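Sokcombe House Residents' Meeting
Minutes, February. Held in the ground floor kitchen, 7.30 pm 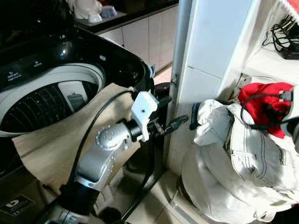 Present: Akash Jaiswal (chair, by virtue of having booked the kitchen), Mrs Mazurek, both flats from the second floor, Flat 9 from item 2 onwards. Apologies from Flat 4, who was in the bath.

1. Minutes of the last meeting
Agreed, once "heated discussion" had been changed to "discussion". Mrs Mazurek asked that her objection to the change be recorded. It is recorded.

2. The washing machine
The rota on the noticeboard was reviewed. It has been signed by three flats, one of them twice and in different handwriting. Akash proposed that a finished load may be taken out by the next person after 30 minutes and put to one side. Flat 9 asked what "to one side" meant. Discussion followed. It was agreed that the floor does not count as a side.
Mrs Mazurek said that cloths left hanging over the front of the machine should be treated as part of the wash and go home with it. The second floor said some of us have nowhere else to hang a cloth. Carried, with one abstention and a sigh.
Flat 9 asked whether the machine could be used after 10 pm. It could not in November and it still can't.

3. Detergent
The shared box has run out again. The kitty stands at 78 pounds, which was felt to be healthy until somebody remembered the plumber. Akash will buy one large box and write the date on it. A motion to lock it in a cupboard fell when it was pointed out that the key would have to be kept somewhere.
Reminder that the detergent goes in first and the clothes after, and that more is not better. Flat 9 said this was aimed at Flat 9.

4. Worktop
Residents are asked not to sort laundry on the worktop, as people make sandwiches on it. Crockery left out for longer than a week will go in the box under the stairs. Mrs Mazurek wished to know who decides when the week begins. Deferred.

5. Plumber
Clevevell have quoted for the slow drain and will come on the 12th, in the morning, by which they mean any time before dark. The reference is 1011, should anyone have the patience to ring them. The machine is not to be used that day. The second floor asked for this in writing and is referred to this sentence.

6. Odd socks
The bag now holds about a winter's worth. Owners have until the next meeting. After that they go to Mrs Mazurek, who makes draught excluders.

7. Any other business
Pilau, the cat from Flat 4, has been sleeping on clean washing. Flat 4 not being present, the matter was discussed very frankly. Action: Akash to have a word, with Flat 4 and not with the cat.
Flat 9 raised the hall light. Akash said the hall light was on the list. Flat 9 asked to see the list. Akash will bring the list.

Meeting closed 8.50 pm. Next meeting in March, same kitchen. Second floor to bring biscuits, plain ones this time.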